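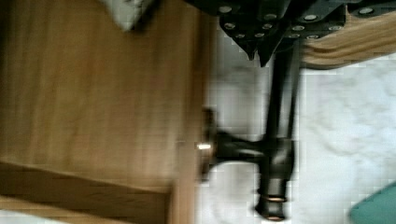
Tidying is where most of our time went this quarter, Kavitha, and I know it's the part you've been waiting to hear about, so I'll start there. The short version is that the arm can put away a lot of what ends up on a workbench, and it is still pretty bad at tools with a long handle. Take the black hammer with the two copper-colored bands near the end of the grip. It's lying right up against the wooden panel on a wrinkled white surface, and that is about as mean a setup as we can give the thing (I love it!). All the weight is at one end, so if the fingers close too far down the handle the head swings and the whole tool twists in the grip.

We ran 211 tries on long-handled tools at the Mineck shop and 59 of them finished with no help from me or Ynyr. That's lower than I promised you in the spring, and I'm not going to dress it up. Small boxes and rags are in much better shape, and I'd be comfortable letting a customer watch those now.

Speed is the other sore spot. A person clears the bench in a minute or two while chatting. Our best full run took 600 seconds, and Ynyr had time to eat a sandwich and complain about the sandwich.

What helped most was boring: a second look from the wrist camera just before the fingers close. Ynyr wrote that in an afternoon and it stopped a lot of grabs at wrinkles in the cloth. What didn't help was the softer finger pads from Farnen, which I'd like to send back if they'll take them.

Money is fine. We're under on parts and a bit over on travel, and the Hegde invoice will show up in December.

Next up is 30 days of evening runs in the shop, starting at 6 p.m. once the crew has gone home. I'd also like your okay to leave drawers out of the plan until the hammer work is solid. Could you let me know before we book the space?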